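Progress report to the Ornura Fund, second reporting period, ending in July

Grant: Property Seizure and Return Project, Bendley County

This report covers work done since the last payment. It follows the order of the work plan in the grant agreement. The financial statement is sent separately by our bookkeeper.

## Summary

The bill to require a conviction before the county can keep seized cash and vehicles passed the House committee and is waiting for a floor vote. It has not moved in the Senate. The county records request is mostly filled. The help desk is open and busier than we planned for. The public forums ran late, and one of the two written guides is behind schedule. We are asking for one change to the budget, explained near the end.

## 1. Records

Under the grant we agreed to collect and read 200 seizure files from the sheriff's office and the county attorney. We now have 189 of them. The other 11 are being held back by the county attorney, who says they are part of open investigations. We have asked for a written list giving the case number and the reason for each one. State law entitles us to that list. We had not received it when this report was written.

The files are uneven. Those from the sheriff's office usually have an inventory, a receipt and a notice of intent. Those from the county attorney often have only the final order. In many cases the two halves of the same case were stored under different numbers, and we had to match them by hand using the vehicle identification number or the dollar amount. This took up most of the staff time in the first half of the period.

What we can say so far:

- Most of the seizures were small. The typical case is cash taken during a traffic stop, with no other property.
- In a large share of cases the owner never filed a claim and the property went to the county by default.
- The notice letters give the deadline for a claim but do not say where to send it. The mailing address appears only on the back of the receipt, which many owners say they did not get.
- Vehicles are held much longer than cash. Storage fees continue during that time and are charged to the owner even when the vehicle is returned.

We will not publish totals until the remaining files are settled. The earlier draft table we shared with Ornura in the spring should not be quoted, as it counted several cases twice.

## 2. The bill

The House version came out of committee with two amendments. The first exempts property that has been abandoned. We did not oppose it. The second removes the section that would have sent forfeiture money to the state general fund. Under the amended bill, the money stays with the agency that made the seizure.

We opposed the second amendment and still do. The conviction requirement is the core of the bill and it survived, but the agencies would keep the same financial interest they have now. We expect an attempt to restore the section on the floor. Members from both parties have told us they would vote for it if it came up on its own. They are less willing to vote for it if it puts the whole bill at risk.

In the Senate the bill has been assigned and has not had a hearing. The chair's office told us the calendar was full. The sheriffs' group has been meeting with members there since the start of the session, and its main argument is that small departments depend on the money for equipment. We are preparing a short reply using the Bendley County budget, which shows forfeiture income going up and down so much from year to year that it can't be planned around.

None of the grant money was spent on lobbying. Time spent on contact with legislators was paid from our general account and is recorded on separate time sheets, as the agreement requires.

## 3. Help desk

The help desk opened in the back office of the Colombo Street library branch. It is staffed on Friday from noon until 6 p.m. Visitors get help reading a notice, filling out a claim form and finding the right office to send it to. We do not give legal advice at the desk. People who need a lawyer are referred to the legal aid office or to the county bar's referral line.

Demand has been higher than expected. Several visitors came about property held by city police, which is outside the county process and follows different rules. At first we sent them away with a phone number. After a few weeks we wrote a one-page sheet on the city process and now hand that out.

Problems at the desk:

- The claim form has to be notarized. The library's notary does not work Friday afternoons, so people have had to come back another day. We have asked for a change in the schedule.
- The waiting area is in a hallway, and people discuss private matters where others can hear them. The branch has offered a second room starting in the fall.
- We have no steady Spanish interpreter. A part-time staff member covers when available.

We keep a log of visits with no names in it. We know how many people filed claims but not how most of the claims ended, as the county does not report back to us and few visitors do. A follow-up phone call was added to the procedure late in the period, for visitors who agree to it.

## 4. Public forums

The work plan called for 4 forums, and all four have now been held. Two were delayed by a month when the high school withdrew permission to use its cafeteria. We moved those to the grange hall and to a church basement on the east side.

Attendance was good at the first and last and thin at the other two. The second forum was on the same night as a school board meeting about redistricting, which we should have caught. The sheriff's office sent a deputy to the last forum who answered questions for most of an hour. The session was tense at times – one man whose truck had been held over the winter spoke at length – but the deputy's answers on how receipts are issued were more useful than anything we had in writing.

Comments were collected on cards. The most common request was for a plain list of what to do on the day property is taken. The second was for a way to check on a case without calling. The county has no such system at present.

## 5. Written materials

Gremeo printed the short guide, "Getting Your Property Back," in a run of 200. All were given out at the forums and the help desk before the end of the period. A second run is on hold until we fix an error on the back page, where the fax number for the county attorney is wrong. We are putting a corrected label on the copies printed in the office in the meantime.

The longer guide, meant for defense lawyers and clinic students, is late. The outside reviewer returned comments after the agreed date, and the chapter on innocent owners has to be rewritten if the bill passes. We propose to finish the other chapters now and hold that one until the session ends.

## 6. Staffing and budget

The records position was vacant for the first five weeks of the period. It has been filled and the new staff member is fully trained on the matching work. The vacancy left money unspent in the salary line.

We ask to move part of that amount as follows:

- to interpretation, for a paid Spanish interpreter at the help desk during all open hours
- to printing, for the corrected second run of the short guide
- to mobile notary fees, until the library schedule is settled

The total of the grant does not change. A revised budget page is included with the financial statement. We would need an answer by the end of next month to book the interpreter for the fall.

Spending on travel is under budget. Spending on copying is over, due to the per-page fee the county charges for records. We asked for a fee waiver and were refused. The appeal is pending. 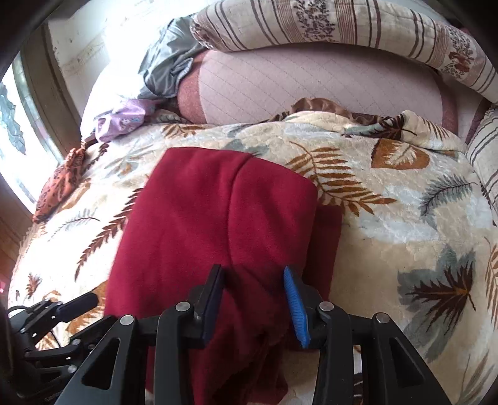

## 7. Next period

- Get the written list of withheld files, and file a complaint with the records office if it does not come.
- Finish the count and send Ornura a checked table before anything is made public.
- Send the budget reply to Senate offices, paid from the general account.
- Move the help desk waiting area to the second room.
- Reprint the short guide with the right fax number.
- Meet with the sheriff's office about putting the claim address on the front of the receipt. The deputy who came to the last forum said this would not need a change in the law.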